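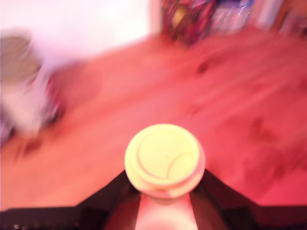 ## 4. Lids on the floor, lids in the drawer

I said in Section 3 that I'd gone into this project expecting to write about containers. I had a whole outline built around them -- the stackable ones, the chipped ones, the ones people keep for a relative's soup and never give back. Then I started going through my notes from the Teretti homes and kept running into the same thing. People didn't talk to me much about containers. They talked about lids! Where the lids were, where the lids ought to be, which lid was pretending to belong to which tub. So this section is about lids, and the containers will have to wait for Section 5.

### 4.1 What went into the count

We visited 73 homes, most of them in the Hanach district and a handful out past the ring road. In each one I asked to see every loose lid in the home, meaning any lid that could come off its container completely. Hinged lids were left out, and so were pot lids, which I may regret (I love a pot lid, but they follow their own rules and would have swamped everything else). That gave us 1235 lids. Each one was sorted by shape, by how it closes, and by where it was when we asked for it.

I want to stay on "where it was when we asked for it" for a moment. The earlier Yatsenko survey recorded where people said they kept their lids. I used their form in our first few visits and gave it up pretty quickly. People would tell me the lids were in the second drawer, and then we'd open the second drawer and find dish towels, birthday candles and a bicycle pump. The lids were on the drying rack, or under the sink, or still sitting on the floor of the hallway from when somebody unpacked a bag. The answer about the second drawer wasn't a fib, I think. It was where the lids lived in that person's head. For this paper we wrote down both places, the told one and the found one, and the homes that had already been done on the old form got a return visit.

### 4.2 Round lids are harder than they look

Most people will tell you that round lids are the easy ones. You can put a round lid on any way you like, no corners to line up, push it down and off you go. I believed this myself. In the sorting sessions, though, round lids were the ones people picked up, put down and picked up again, and the trouble is that one round lid looks so much like the next one. A rectangular lid has two sides to compare and a corner to look at. With a round one all you've got is how wide it is, and people are pretty bad at judging that when the lid is lying by itself on a table or a floor.

What they fall back on is the detail on the top. Figure 2 has a good lid for showing this. It's a round, flat disc in pale yellow, close to cream where the light catches it, and the rim is only slightly raised. Inside the outer edge there's a ridge running in a ring, and near the lower right an arc sweeps toward the rim. The body underneath is a pinkish cylinder, so color alone wouldn't get you from one to the other if you found them apart. I wouldn't want to say from the picture what the thing holds, and for this section it doesn't matter much. What I care about is the ring and the arc, the kind of marks that people in our sessions used all the time without having any words for them.

And they really didn't have words! I'd ask how they knew a lid went with a certain tub and I'd get "it's the one with the thing on it." The thing could be a ring, a tab, a dent, a melted spot from the time it got too near the stove. One household had a full set of Trillow tubs and had given up on telling the lids apart by eye, so they sorted them by sound, tapping each one on the counter. I tried it and couldn't hear any difference. They were right nearly every time.

### 4.3 Where lids end up

The found places fell into a few groups, and I'll go through them in the order I got interested in them, which isn't the order of size (see the table in the appendix for that).

The first group is what I've been calling the lid pile. This is a drawer, a basket or the bottom of a cupboard where lids go in flat and come out in a landslide. Lid piles are friendly places. Everybody in the home knows about them, children included, and putting a lid away takes no thought at all. Finding one is another matter, and people told me so with a lot of feeling.

The second group is lids kept on their containers. You'd think this would be the tidy solution, and for small kitchens it's a terrible one, as a closed tub won't nest inside another. In the narrow apartments above the market in Hanach, I saw it only where there was a spare closet or a high shelf that took a stool to reach. A few people did it anyway and stored other things inside the closed tubs: rubber bands, tea bags, screws. I came to like these tubs very much.

The third group I didn't plan for. It's lids doing some other job. They were under plant pots, under a wobbly table leg, holding paint, holding a wet sponge, catching crumbs below a toaster. In 23 homes I found at least one lid working like this, and in nearly every case the person hadn't thought to mention it when I asked for all their loose lids. It had stopped being a lid. I went back and forth on whether to count these, and in the end I did, with a mark beside them, since their containers were often still in the cupboard waiting around without them.

Then there's the floor. I'd put "floor" on the form as a joke, more or less, and it got used from the first week on. Flat round lids do very well on floors, by which I mean they get there easily and stay there. A disc with a low rim slides under a dresser as if it had been made for it. On bare boards they travel, on carpet they just sit, and a pale lid on a busy wood grain can be easier to step on than to see. I don't have enough cases to say more than that, and I'd be happy if somebody with a bigger study took it up.

### 4.4 Orphans

A lid with no container I call an orphan, and I use the same word for a container with no lid. Every home had both kinds, except 2 that had neither. I asked those two households for their secret and they were both puzzled by the question. In one of them the lids were stored upright in a dish rack inside the cupboard, like records. In the other, as far as I could tell, there was just very little stuff.

Why keep an orphan? I'd expected people to be a bit embarrassed about them, and some were, but mostly I heard hope. The container could turn up. A sister might have it. It might be at work, or in the car, or in the box that hasn't been opened since the move. Throwing the lid away would mean deciding that the tub was gone for good, and that's a bigger decision than I'd given it credit for -- I say this as somebody who went home after the third visit and found a whole row of my own.

There's a practical side too. Orphan lids get tried on every new tub that comes into the home, and now and then one fits. I saw this happen once during a visit, a scratched blue lid going onto a yogurt tub with a perfect little snap, and the whole kitchen cheered. After that I started asking about fits between strangers, and most homes could show me at least one pair that hadn't started out together. These pairs were always kept closed, I noticed, even in the homes where everything else went into the pile.

I'll come back to the snap in Section 5, where the containers finally get their turn and where I compare press-on closures with screw tops.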